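Home | Recipes | Kitchen Basics | Garden | About | Contact

Filed under: Kitchen Basics, Washing & Storing

How to Wash Leafy Stalks in a Basin

I grew up rinsing greens under a running tap, one stalk at a time, and it took me far too long to learn that a basin does the job better and with a lot less splashing down the front of your shirt. My neighbors here in Westerberg all seem to have a big plastic one tucked under the sink, and now so do I (two, if you count the one that lives in the garden with the potting soil, and that one stays out there!).

Start by pulling the bunch apart. Celery, chard, bok choy, whatever you brought home, the grit likes to sit down low where the stalks meet, and you won't reach it while everything is still packed together. Trim a thin slice off the base and the outer stalks should come away in your hand. Keep the little pale ones from the middle, because they're the sweetest part and they make a lovely snack while you work.

Fill the basin about halfway with cold water and lower the stalks in with the leafy ends down. Swish them gently, rub the inside of each one with your thumb, and then leave them alone for 2 minutes so the sand can sink. Lift them out by hand. If you tip the whole basin into a colander you'll pour the dirt right back over your clean greens, and I have done that more times than I'd like to admit.
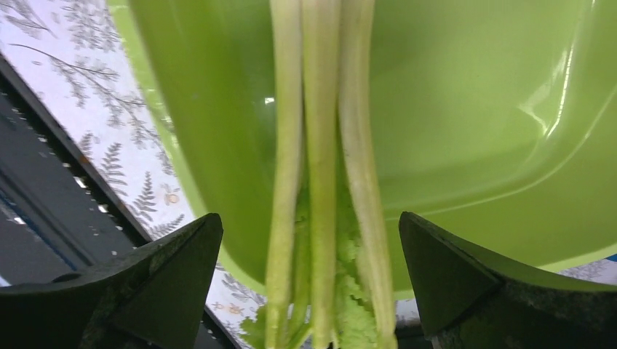 Pale stalks and frilly leaves against the green basin.

Pour the water out (mine goes on the tomatoes from May onward), wipe the bottom of the basin with your hand, and do it all over again with fresh water. Spring greens from the market at Cudum usually need a third round, especially after rain.

Now let them drain. I lay everything on a clean dish towel for 45 minutes or so, turning it once when I remember. Pat the leaves dry if you're in a hurry, but be gentle with the frilly parts, they bruise.

For the fridge, wrap the stalks loosely in a dry towel and slide them into a bag with the top left open. They keep for up to a week that way. The leaves go limp sooner, so I chop those first and stir them into soup or scrambled eggs.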